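Hardware Basics, Unit 2: Inside the Tower
Instructor: Areeba Chaudhry
Lab assistant: Lorne Friesen

Notes for Thursday's session

Last week we stayed on the outside of the computer: ports, buttons, cables. This week the panel comes off, and I can't wait, because this is the part of the course where people start leaning over the bench! A tower case looks like a jumble the first time you open one, but each part has its own spot, and after an hour you'll be able to walk up to nearly any desktop and name most of what's in it.

Before you touch anything

Shut the computer down, switch off the supply at the back and pull the power cord. Press the front button once with the cord out. Take off rings and bracelets. Touch bare metal on the case before you reach inside, and do it again whenever you come back from a break.

Never open the power supply itself. It can hold a charge long after the cord is out. We treat it as a sealed box in this course, and that goes for the dead ones on the scrap shelf too.

Lay the tower on its side with the open side up. You can work on it standing, but everything is easier to see and reach when the board is flat in front of you, and screws you drop stay where you can find them (mostly).

The motherboard

Start here, always. It's the biggest circuit board in the case and everything else plugs into it, sits on it or gets its power through it. Find the CPU socket first. On many boards there's a small lever beside a metal bracket; the lever swings up, the bracket lifts, and the processor can go straight in or out with no force at all. If you find yourself pushing, stop. The contacts are tiny and a bent one can finish off a board.

Memory slots are the long, thin ones grouped near the socket. Expansion slots sit farther away, lined up with the openings at the back of the case.

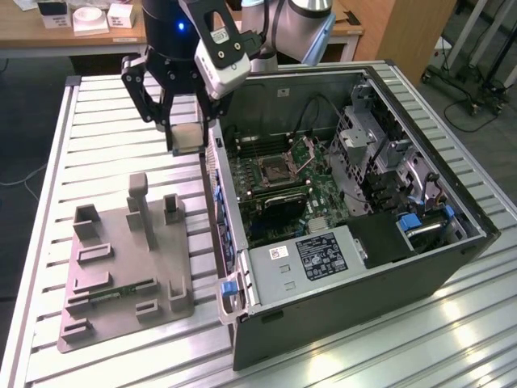

Tower case on its side, panel off. Green motherboard in the center with the CPU socket open, memory slots to its left, power supply at the near end.

Get your bearings from the socket and work outward. The black memory slots run in rows beside it, and there's a black expansion card seated in a slot below. Look for the gray finned heatsink near the lower right of the board as well. I love a good heatsink! All those fins are there to give the heat more surface to escape from, and it works without a single moving part.

Color is a handy clue in a lot of cases. Blue parts show up here on the drive cage latch and on the clips of the metal drive bay frame. Manufacturers often use one bright color for the pieces you're meant to press, slide or pull, so when you're stuck, go looking for it before you pick up a screwdriver.

Power supply

Read the label before you order a replacement. The figure you want is total output in watts, and an office machine may get by on 300. Also check the connectors and the physical size, which trip people up more often than the wattage does.

At the bench

Work in pairs, one tower per pair. Using the Skaveck worksheet, sketch your own case and label the socket, memory slots, expansion slots, heatsink, power supply and drive bays. Draw the cables last. Then take out one memory module, swap seats with your partner, and have them put it back. Line up the notch and press evenly at both ends until the clips close.

Lorne will come by to sign your sketch. Screws go in the magnetic dish, please, and the Stolto drivers go back in their rack.

For next week

Read section 7 of the course packet, on storage drives. If you have an old desktop at home that no one uses, bring it in and we'll open it together.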